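2026-04-12
Flarkier flight model, stall and joystick notes

Picked up Precious's stall ticket. In the Bianchini trainer, holding full back stick at 1,000 ft with idle throttle gives a flat mush and no break. The old build dropped a wing every time. Replayed her input recording on both builds: same stick trace, different result from the first buffet onward.

The lift table looks fine. The pitch damping term is now applied twice, once in the airframe update and once in the new stability pass Patricio merged for the jets. Took it out of the airframe update. The trainer breaks left again, a bit late. Jets not rechecked.

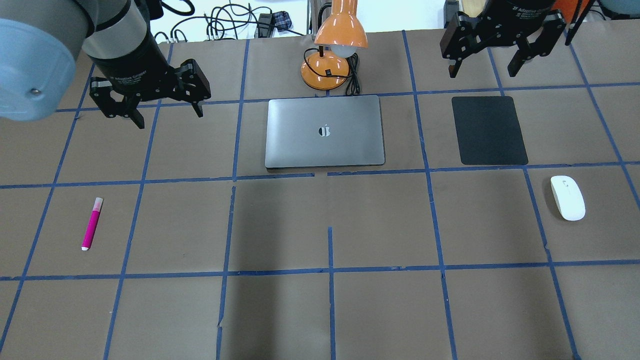
Joystick dead zone

Default is 5 percent on all axes. Too much on the rudder, where it hides the small corrections needed on approach. Lwazi wants it set per axis and saved in the pilot profile. Agreed, but the profile loader still drops unknown keys without a warning, so that goes first.

Allgate stick: the throttle reads 653 at the stop on my unit and 700 on Dineo's. Calibration has to read the real end points. The fixed constant is still in there from the October demo. 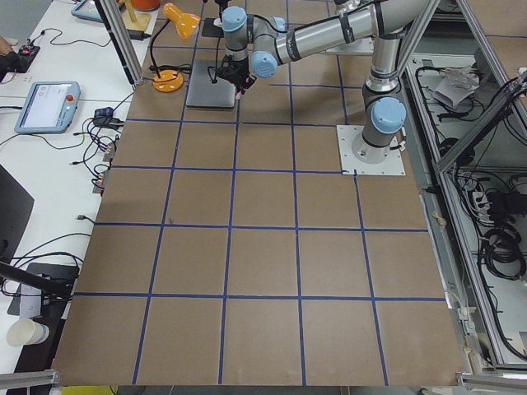 Board with blue tape grid, gray extrusion at the front corners.

Open

Stostholm mission 2: wingman flies into the ridge if the player aborts before the second waypoint. Naledi has a save file.
Recheck jet stall with the damping change — slow pass, gear down, flaps both ways.
HUD altitude flickers in the turn. Looks like rounding, not traced yet.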